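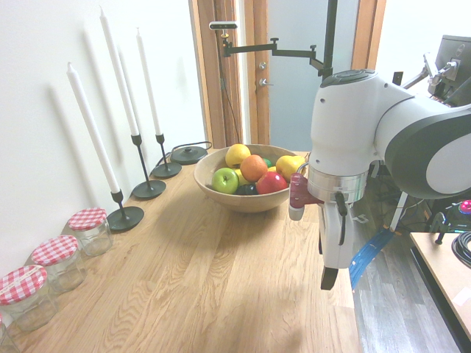

The arm stopped at twenty to four with the gripper shut and would not open again. I sent the open command 12 times. Each one came back as accepted and the fingers did not move.

It was run 340 of the Hutapea routine, which is plain pick and place with fruit. The first 159 runs in November were on the old gripper firmware and gave no trouble. I updated it after that.

The log showed the force reading stuck at its last value. The controller thought it was still closing, so it queued the open command behind a close that never finished. There is a timeout for this and I had set it to zero while testing something else. That part is my fault.

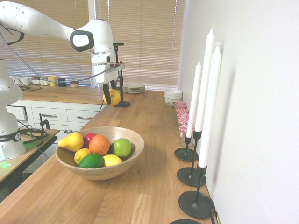

What bothers me more is the emergency stop. Pressing it cuts the arm but leaves the gripper holding, so anything in it stays there until the power comes back. With an apple held just over the worktop that costs you a bruise. With a finger it would be a good deal worse, and Tevmont's manual gives it one line in an appendix.

I have put the timeout back to 2 seconds, gone back to the old firmware and added a separate release switch on the gripper supply. I also wrote to Tevmont. No reply yet.

Filed under: Robots, Faults and fixes

Comments

pennyfarthing: We had the same stuck reading on a Jirkach unit. Check the connector at the wrist.

dunmore_k: Does the release switch work with the arm powered down?

Author: Yes, it has its own supply.

Recent posts
Stellbridge controller, first month
Rerouting the wrist cable
Why I log everything twice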